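Chore bench notebook, September, started 2:10 pm

Task for the afternoon: thin rods and the clear divided container. The list this comes from is Plorex's set of household and shop-floor chores, and the item reads "tidy long thin items into a compartmented holder." In a kitchen that means chopsticks and straws. On a floor like Clinley's it means dowel stock and welding rod. Same motion, so one entry covers both.

Status before today: 554 demonstrations logged across the chore list, of which 400 are cups and boxes. Rods are badly underrepresented. The policy trained on the August set picks boxes well enough that I have stopped writing those runs down. On rods it closes a little above the stock and comes up with nothing.

Settings carried over from Jidham: same finger pads, same start position, jaws fully open at the beginning of each episode. Two-handed episodes allowed. Operators told to keep their own pace and not tidy up a bad grasp off the record. 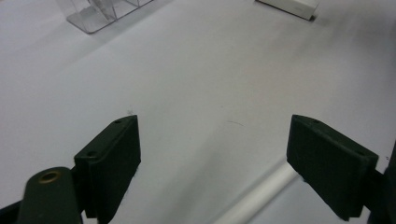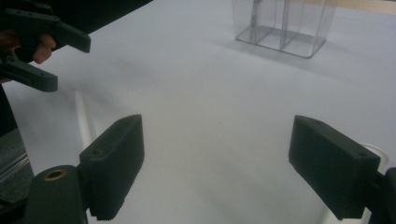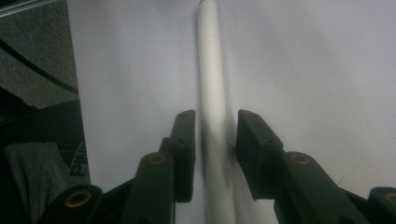
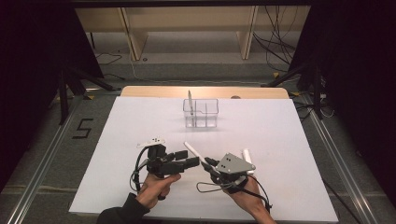 Three problems, in the order they cost time.

1. Contrast. White stock on a white work surface. Depth is poor on anything this thin and color gives the model almost nothing except the shadow. Arumugam's bench notes say the same about clear straws. I would like a gray mat for half the episodes, but a real counter is often white too, so the other half stays as is.

2. Grasp point. A rod lying flat can be taken anywhere along its length, and the operators vary. Near the end gives good control for insertion and a long lever if it slips. Middle is safe to lift and useless for standing it up. For the next batch: grasp within the last third, every time, and we see whether the policy gets less vague.

3. Regrasp. Going from flat to upright with one gripper needs wrist angle we don't have near the table. Handing over from one gripper to the other solves it at the price of a second arm. No shop is going to pay for a second arm to fill a bin. A kitchen might, if the arm is there anyway for dishes.

Side test on the robot over lunch, last checkpoint, rods only: 14 attempts, 3 placed. Most of the misses were at pickup. Of the ones that got off the table, two hit a divider and stopped against it. Force limit did its job, nothing cracked.

So for this item the answer on the Plorex sheet stays "no." Boxes and cups I would mark "yes, slowly." A person fills the holder by the handful without looking and the sheet has no column for that. Cycle time on the robot was not worth recording.

To do:
- gray mat, matte, cut to size
- thinner pad tips, try a shallow V groove
- relabel the August rod episodes by grasp point
- ask Clinley what diameter they run most
- check the gripper width log for zero drift, the closed value looked off on the last few files

Stopped 5:40 pm. Files copied, not yet checked.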